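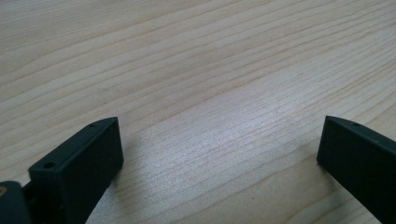 Lewis Rankin wrote in to say that his kitchen table still gets a wipe of cooking oil every spring, the way his father did it, and he wants to know if he should stop. Yes, Lewis, please stop. Cooking oil never really sets. It sits in the grain, goes sticky in warm weather and starts to smell after a year or two. A thin coat of hardwax or a proper drying oil will do the job and leave the top feeling like wood.

His letter was one of several about pale tabletops after the March issue, so this item covers the questions that came up most.

Cleaning. Use a soft cloth wrung out in warm water with a drop of dish soap, and wipe along the grain. Follow with a clean damp cloth and then a dry one. Skip the vinegar and the spray polish. Polish leaves a film that looks fine in the morning and streaky once the light comes in low from a window – and on pale wood you can't miss it.

Rings. White rings are usually moisture caught in the finish. Leave them alone for a couple of days first, as many fade without help. Black rings have gone into the wood itself and will need sanding. If the top is veneered, don't sand through a black ring at all. Ask someone at the Tutolwood counter to look at a photo before you start.

Sanding a solid top. Start at 120 grit, move to 180 and finish at 240. Members often ask if they should go finer. We don't, at least not under oil, which soaks in poorly when the surface is too smooth. Do the whole top even if only one corner is bad, or the patch will show as a lighter square for months.

Color. Pale wood yellows in daylight. A clear oil with a little white pigment slows this down, and Mollwood now carries one in small cans. Try it on the underside first. Two thin coats are plenty, with a full day between them. Move lamps and fruit bowls every so often so the top ages evenly.

Oily rags. Lay them flat outside to dry or put them in a metal can with water and a lid. A rag balled up in the trash can catch fire on its own.

Fraser Crichton will be sanding and oiling a tabletop at the shop in August 2021, and members are welcome to bring a board of their own to practice on. Bring a dust mask and wear old shoes. The sander is booked through the front desk as usual – please empty the dust bag before you hand it back.

Next issue: loose chair legs, and which glue to use on them.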